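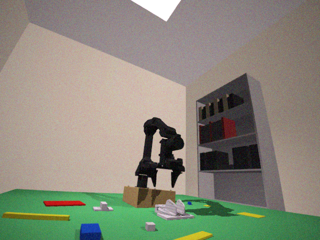 그림 3. 상자형 받침 위에 세운 검은색 로봇 팔과 녹색 작업대(시뮬레이션 렌더링).

3. 연구 방법

3.1 연구 대상 및 모집

대상자는 Nernutcombe와 Baltby 두 지역의 성인 가운데 야간에 가슴쓰림을 자주 겪는다고 응답한 사람으로 하였다. 모집은 7월에 시작하였으며, 지역 보건 게시판과 직장 내 공지를 통해 안내문을 배포하였다. 사전 설문을 마친 사람 중 선정 기준을 충족한 100명이 등록되었고, 이 가운데 50명은 이른 저녁 식사군, 나머지는 평소 식사군에 배정되었다. 배정은 성별과 교대 근무 여부로 층화한 뒤 무작위로 실시하였다.

위장관 수술을 받은 적이 있는 사람, 임신 중이거나 수유 중인 사람, 소화성 궤양으로 치료를 받고 있는 사람은 제외하였다. 위산 분비 억제제를 매일 복용하는 사람도 제외하였으나, 증상이 있을 때만 제산제를 복용하는 경우는 포함하고 복용 시각과 횟수를 따로 기록하게 하였다. 당뇨병으로 인슐린을 사용하는 사람은 저녁 식사 시간을 옮길 경우 혈당 조절에 영향을 받을 수 있으므로 등록 대상에서 제외하였다.

3.2 식사 시간 조정

이른 저녁 식사군은 잠자리에 들기 최소 3시간 전에 저녁 식사를 마치도록 안내받았다. 식사의 종류나 총열량은 제한하지 않았다. 선행 조사에서 식단과 식사 시간을 동시에 바꾸었을 때 어느 요인이 증상 변화와 관련되는지 구분하기 어려웠기 때문에, 본 연구에서는 시간만을 조정 대상으로 삼았다. 물과 카페인이 없는 차는 취침 전까지 허용하였으며, 우유와 과일 주스, 탄산음료는 간식으로 분류하여 저녁 식사와 같은 제한을 적용하였다.

평소 식사군에는 기존의 식사 시간을 유지하도록 하였다. 두 군 모두 침대 머리 높이나 베개 수를 바꾸지 않도록 요청하였고, 연구 기간 중 부득이하게 바꾼 경우에는 일지의 비고란에 적도록 하였다. 음주는 금지하지 않았다. 다만 마신 날과 마신 시각을 기록하도록 하고, 분석 단계에서 보정 변수로 사용하였다.

교대 근무자의 경우 취침 시각이 일정하지 않아 시계상의 시각을 기준으로 삼을 수 없었다. 이들에게는 하루 중 가장 긴 수면을 주 수면으로 정의하고, 그 직전에 먹은 마지막 식사를 저녁 식사로 간주하도록 설명하였다. 야간 근무 중의 식사는 주 수면 직전이 아닌 한 조정 대상에 포함하지 않았다.

3.3 식사 및 증상 일지

일지는 Hurkard 양식을 수정하여 사용하였다. 원래 양식은 하루 세 끼를 고정된 칸에 기입하도록 되어 있으나, 예비 조사에서 아침을 거르거나 늦은 밤에 간식을 먹는 응답자가 빈칸을 잘못 해석하는 일이 있었다. 이에 끼니 구분을 없애고 먹은 시각을 먼저 적은 다음 음식과 대략의 양을 적는 방식으로 바꾸었다. 양은 공기, 접시, 컵 등 가정에서 쓰는 단위로 적게 하였으며 무게 측정은 요구하지 않았다.

증상은 가슴쓰림, 신물 역류, 상복부 팽만감, 목의 이물감으로 나누어 기록하였다. 각 증상의 강도는 없음, 약함, 보통, 심함 중에서 고르도록 하였다. 야간 증상은 잠자리에 든 때부터 기상할 때까지 나타난 증상으로 정의하였고, 증상 때문에 잠에서 깬 경우에는 별도의 칸에 표시하도록 하였다. 기상 직후 30분 안에 작성한 기록만 당일 야간 기록으로 인정하였다. 그보다 늦게 작성된 기록은 삭제하지 않고 지연 기록으로 분류하여 민감도 분석에서 따로 다루었다.

종이 일지와 전자 일지 중 어느 것을 쓸지는 대상자가 선택하였다. 전자 일지는 Mota 입력 도구로 작성하였으며, 이 도구는 기록이 저장된 시각을 자동으로 남긴다. 종이 일지에는 저장 시각이 없으므로 작성자가 직접 적은 시각을 그대로 사용하였다. 두 방식의 차이가 결과에 미치는 영향은 3.5절의 보조 분석에서 확인하였다.

3.4 평가 변수

일차 평가 변수는 야간 가슴쓰림이 나타난 날의 비율로 하였다. 분모는 유효한 야간 기록이 있는 날로 한정하였다. 이차 평가 변수에는 증상으로 인한 각성 여부, 제산제 복용 횟수, 아침 식사 전의 공복감, 주관적 수면의 질이 포함되었다. 공복감을 넣은 것은 저녁을 일찍 마친 대상자가 밤에 허기를 느껴 간식을 먹을 가능성이 예비 조사에서 제기되었기 때문이다.

식사 시간 준수는 마지막 섭취 시각과 취침 시각의 간격으로 판정하였다. 한 입 정도의 시식이나 약을 먹기 위해 함께 섭취한 소량의 음식은 위반으로 보지 않았다. 판정이 모호한 기록은 배정군을 모르는 평가자 두 명이 각각 검토하였고, 의견이 다를 때에는 논의를 거쳐 결정하였다. 그래도 합의되지 않은 기록은 결측으로 처리하였다.

3.5 통계 분석

모든 주요 분석은 최초 배정에 따라 수행하였다. 하루 단위의 증상 유무를 종속 변수로 하고 대상자를 임의 효과로 두는 혼합 로지스틱 모형을 적용하였으며, 연령, 체질량지수, 흡연, 음주, 교대 근무 여부를 공변량으로 포함하였다. 지역은 고정 효과로 처리하였다. Nernutcombe와 Baltby는 평균적인 저녁 식사 시각이 서로 달라, 지역을 넣지 않은 모형의 결과는 부록에만 제시한다.

보조 분석으로는 식사 시간을 잘 지킨 날만을 대상으로 한 분석, 지연 기록을 제외한 분석, 전자 일지 사용자만을 대상으로 한 분석을 실시하였다. 기름진 음식의 영향을 살피기 위해 튀김류와 크림을 사용한 음식이 기록된 저녁을 별도로 표시하고, 식사 시간과의 상호 작용 항을 추가한 모형도 적합하였다. 매운 음식은 대상자마다 판단 기준이 달라 같은 방식으로 분류하지 않았다.

결측 기록은 우선 대체하지 않고 분석하였다. 이후 결측이 증상과 관련될 가능성을 검토하기 위해 다중 대체를 적용하고 두 결과를 비교하였다. 중도 탈락자의 경우 탈락 시점까지의 기록을 모두 사용하였으며, 탈락 사유는 식사 시간 조정의 불편, 근무 일정의 변경, 증상 악화, 기타로 구분하여 정리하였다.

3.6 윤리적 고려

모든 대상자에게 연구의 목적과 절차를 설명하고 서면 동의를 받았다. 연구 기간 중 삼킴 곤란, 원인을 알 수 없는 체중 감소, 흑색변, 지속적인 구토가 나타나면 일지 작성을 중단하고 의료기관을 방문하도록 안내하였다. 가슴 통증이 팔이나 턱으로 퍼지거나 호흡 곤란을 동반할 때에는 가슴쓰림으로 판단하지 말고 즉시 응급 진료를 받도록 하였으며, 이 내용은 일지의 첫 장에도 실었다. 평소 식사군에는 연구가 끝난 뒤 이른 저녁 식사군과 동일한 안내 자료를 제공하였다.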